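Cleaning day at the gripper table

May 2019

I promised a few of you a post on how I look after the hand grippers, and then I spent two weekends putting it off. The trouble is that upkeep is dull to write about and only slightly less dull to do. But I had the pair on the table anyway, so let's go.

For anyone new here, I have two of these things. They're hand-held, you squeeze them, the fingers close, and a camera rides along and records what the fingers see. I bought the printed parts as a kit from a little outfit called Weridero and put them together on my kitchen counter, badly, then took them apart and did it again. The bench they live on is at Brorkoma, the shared workshop I've been going to since last June. I call them Left and Right even though they're the same build and there's no left or right about them. Right was finished first. Don't ask.

The job I do most often is the finger check. The fingers take all the abuse, and they're the cheapest part of the whole thing, so it makes no sense to baby them. I open the gripper all the way and look at where each finger sits against the other. Then I close it slowly and watch the tips. If one arrives before the other, something has slipped, and nine times out of ten it's the screws.
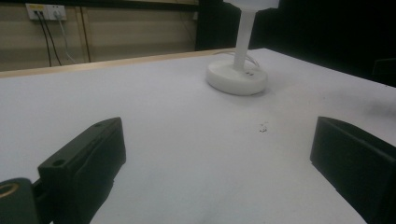 I used to crank those screws down as hard as I could. Big mistake! Printed plastic gives a little every time you do that, and after a while the hole isn't round anymore and the finger wobbles no matter what you do. I ruined a good set that way before Godfrey Mbwambo (he has the bench behind mine and has fixed more machines than I've owned) took the driver out of my hand and showed me how he does it. Turn until it stops, then the tiniest bit more, then leave it alone. Put a dot of paint marker across the screw head and the plastic, so you can see at a glance if it has moved. I was skeptical about the paint. I'm now a paint person.

Next is the slide. Both fingers run on a little rail inside the body, and the rail wants to be clean and very lightly greased. Lightly! My first time I packed it like a wheel bearing, and for a week every bit of dust in the building moved in. These days I wipe it with a lint-free cloth, put a smear of grease on a toothpick, run the fingers open and closed a bunch of times, and wipe off whatever comes out the ends. If it still feels gritty after that, I wipe the whole lot off and start over.

I log all of this, by the way. Not in anything fancy — it's a spiral notebook with a pen jammed in the wire. Right is at 179 hours as of this week, and Left is way behind at 37, mostly because it spent the winter in pieces waiting on a spring. I re-grease every 300 hours according to the kit sheet, and far more often than that according to me. 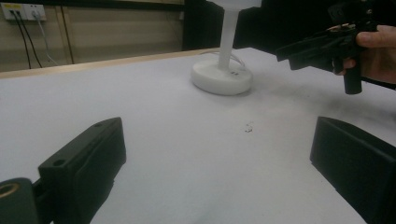

Checking the cameras against each other is the part I find kind of fun. You want both grippers out at once, each one looking at something that holds still and has a shape you know. People print checkerboards for this, and I do too when I'm being serious, but for a quick look I just use whatever is standing up. The white stand with the round base does nicely, with that skinny pole going straight up against the dark background, so if the view has a tilt in it I'll spot it right away. Then I hold the other gripper off to the side, thumb on top and the rest of my fingers curled under, and bring its jaw in slowly. What I'm after is whether the fingers in the view sit where they sat last time. I keep an old still open next to the live one and flip back and forth. If a finger has crept toward the middle, the camera mount has shifted, and it's back to the screws and the paint dots.

Camera mounts are a whole other headache. Mine are held by a clamp that I swear loosens when I look at it funny. Shirima, the shop down the street where I get my fasteners, sold me a bag of nylon washers, and those helped a lot. I put one under each bolt head and haven't had to re-tighten since. Well, once.

Cables come last. Give them slack, more than you think. A tight cable pulls on the gripper every time your wrist turns, and you don't notice you're fighting it until your forearm is sore.

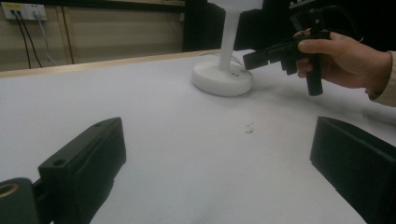

Squeeze test with the second gripper, next to the lamp.

The squeeze test is just what it sounds like. I pull the trigger slowly, let it back slowly, and listen. A healthy one makes a soft whir and nothing else. A click on the way back means the spring is catching, and I've learned to deal with that the same day, having once decided it could wait. It could not wait. The spring let go in the middle of a recording and I found one half of it in my shoe that evening.

Last thing, dust. I finally bought a Winix air cleaner for the workshop and I've got it running near the bench. No idea yet if it makes a difference to the rails. I'll check the grease again in June and report back.

Somebody asked in the comments about swapping the fingers for softer ones. I have a set of 2 on order and will do a separate post once they show up and I've had a chance to mess with them.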